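Merkville's old doors get a second life

Merkville's heritage door weekend is back this October, and going by the crowd at Tuesday night's launch it's going to be a ripper. Organisers say 2,802 people have already put their names down for the free walking tours, and there are still places left on the early morning ones if you don't mind a cold start.

The weekend covers 60 houses, shops and halls between the river and Tuominen Street, all of them with original or restored front doors. Owners have agreed to leave their gates open from 9 am, and 17 of them will let visitors have a proper look inside the front hall as well.

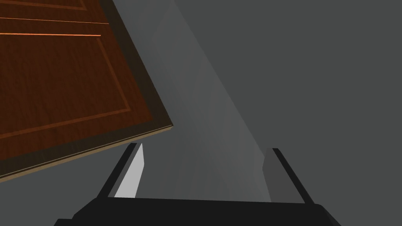
Reddish-brown wood grain with a recessed panel.

Ward Mertens, who started the tours after restoring his own place on the hill, is thrilled with how the program has grown. "The first year we had a photocopied map and a thermos," he said. "Now I've got people ringing me up from three hours away asking what colour they should paint their architraves. I love it!"

He'll be leading the long walk on both days, with a stop at the Remiven building, where the double doors were stripped back over winter and turned out to have a beautiful honey-coloured timber hiding under seven coats of green. It's well worth the climb up the steps.

New this year is a workshop with joiner Kerttu Sjöberg, who will be showing people how to ease a sticking door, patch a split panel and bring a tired finish back to life without sanding half of it away. Her sessions in the Grello Hall last year filled up in a morning, so she's doing four this time – two on each day – and bringing extra offcuts so everyone can have a go.
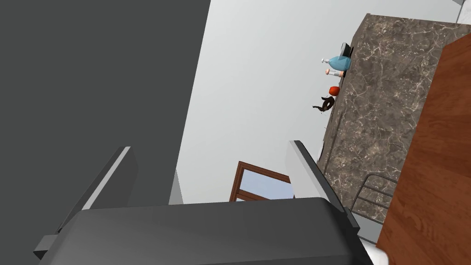

Issue 17 – Page 4

"People are scared of their own doors," Sjöberg said. "They'll live with one that scrapes the floor for ten years. Give me half an hour and a sharp plane and they go home grinning."

Money from the workshops goes towards the grants fund, which has raised $3,879 so far and will help two more owners repair their entrances before next winter. Applications open straight after the weekend, and renters can apply too with a note from the landlord.

Maps are available from the library and the bakery. Workshop places are $20, kids under 12 are free with an adult, and there'll be a sausage sizzle outside Grello Hall from 11.30 am on both days. Wear decent shoes, as the lane behind Tuominen Street is still cobbled and gets slippery after rain.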